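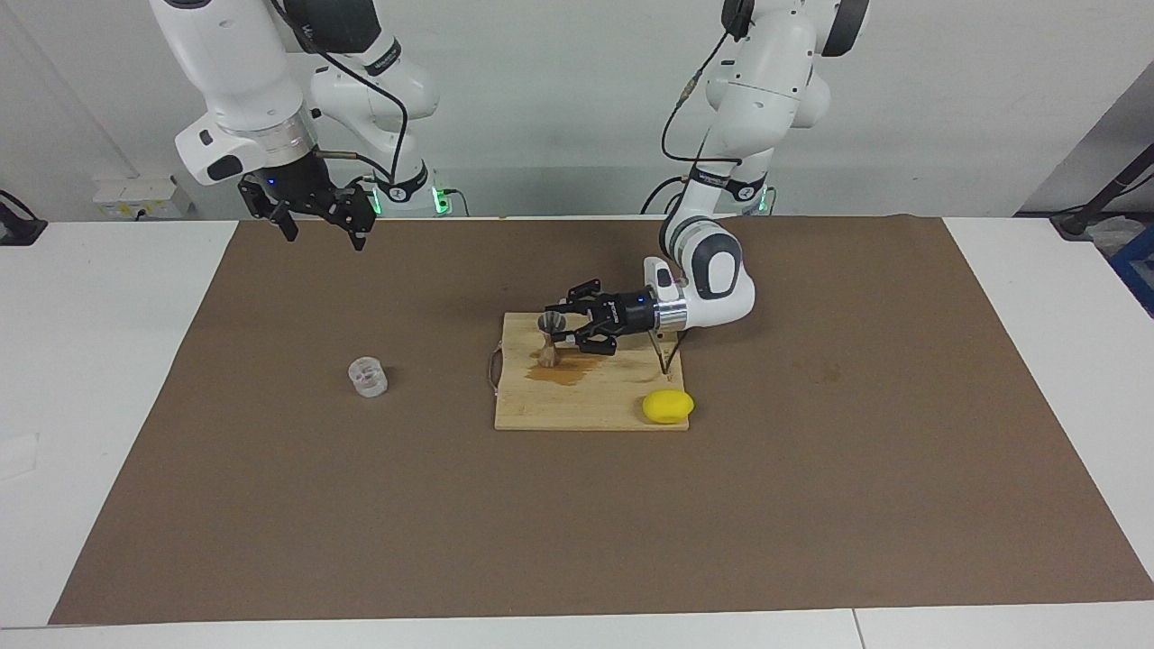
What kind of surface is best for a small job that may involve a spill?
A flat board laid on a larger mat, so that the board takes most of the mess and the mat protects the table.

Worktop Protection in Shared Project Rooms
Student project report, Steyn workshop module

1. Purpose
The project considered how a shared table should be laid out for short tasks involving liquids. The arrangement adopted was a light-coloured wooden cutting board on a large brown mat, with the mat covering most of a white table.

2. Method
The group carried out 46 trials between February and the end of term. Each trial used 5 ml of cold tea, poured onto the board and left for two minutes before wiping. Two boards were used in turn, named Sultus and Wanano in the project log. The mat was checked after every trial and the result entered on a record sheet.

3. Findings
Liquid on bare wood spreads with an irregular edge, and a brownish stain is easy to see against a pale grain. Small upright items were harder to clean around than flat ones – the cloth tended to catch on them. Sultus dried more evenly than Wanano, although it had been sanded more recently.

4. Recommendations
Boards should be wiped along the grain and dried upright. Loose metal items should be lifted before wiping. A second mat should be kept in the Plasis store, room 183, next to the spare cloths.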